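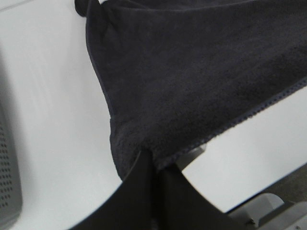
Notes from the grasp planner

Henok Hadgu asked me to write up what's new in Stiltum, our planning package, so here goes! The big one is that the cloth grasp scorer finally runs inside the same loop as everything else. It used to be its own process, talking to the planner over a socket, and every time one of them restarted you had to remember to restart the other (I never did). Now it's one config file and one log.

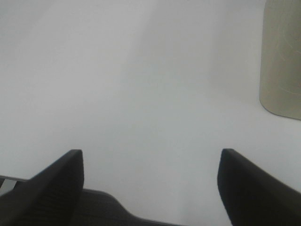

Candidate filtering got a rewrite too, and I'm pretty happy with it. The old version threw out any grasp point near the edge of the wrist view, which sounds sensible until you think about how much lives out there. Take the beige cylinder up in the corner, with its top and right side out of view. The old filter would have dropped it completely, and then the path checker would have treated that spot as free space. Now we keep partial objects as obstacles and only skip them as grasp targets. It costs us 6 milliseconds a cycle, and I'll take that trade any day.

Sajib Abeysekara has been working on the other end of things, the piles. His segmentation branch (it's called Sultana, don't ask me why) splits a heap of cloth by color first and then by hem lines. Color does great until you have two gray things touching, and then it's all down to the hems. He has 21 open tickets on that and says 5 of them are really the same bug.

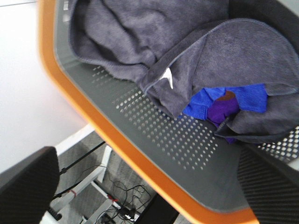
Gray towel over blue and purple cloths in the orange-rimmed bin.

Sultana gets merged in August 2026 if the tests hold up. If you're still on the old socket setup, please move over before then, and ping me or Henok if your config won't load.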